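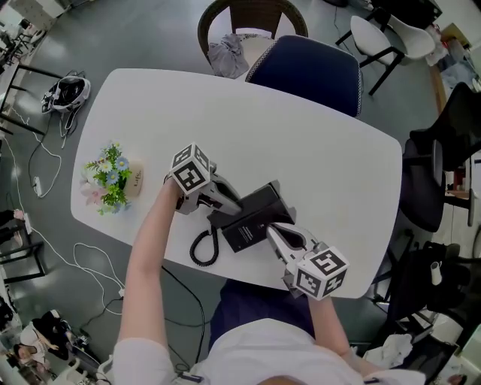 Two hand-held grippers at a desk phone, marker cubes on top.

Workshop tips: living with the Sirosside gripper kit

The Sirosside kit is a pair of hand-held grippers with a printed marker cube for each. We have had ours since September and have logged 153 sessions with it. The notes below cover setup and handling on an ordinary table.

Table. A white or pale top with a matte finish gives the cubes the least trouble. Gloss varnish throws glare onto the lower faces. Wipe it down and let it dry before starting.

Cubes. Handle by the edges. Fingerprints on the black squares cost more tracking than a scratch does. Clean with a barely damp cloth, no solvent. Refit and recalibrate after any knock; calibration takes 2 minutes.

Grip. Close slowly on hard plastic. The fingers skate on a smooth phone case if they come in flat, so angle one gripper low and use the other to steady the far side. Practice on something with weight. An old desk phone is good, as the handset lifts off separately.

Cords. A coiled cord pulls the base sideways once it is stretched. Leave slack on the table – never over the edge – and check that it is not under a jaw before lifting.

Sleeves. Push loose cuffs back. They cover the cube at full reach.

Breaks. Stop after 20 minutes. Wrist fatigue shows up in the recordings before you feel it.

Spares. Finger pads from Hutness fit with light trimming. Buststead pads are too thick and keep the jaws from closing fully.

Verdict: sound hardware, thin manual. Our pads lasted over 60 sessions a set. The carrying case latch is weak and should be taped for transport.

Hằng Mai, March 29, 2025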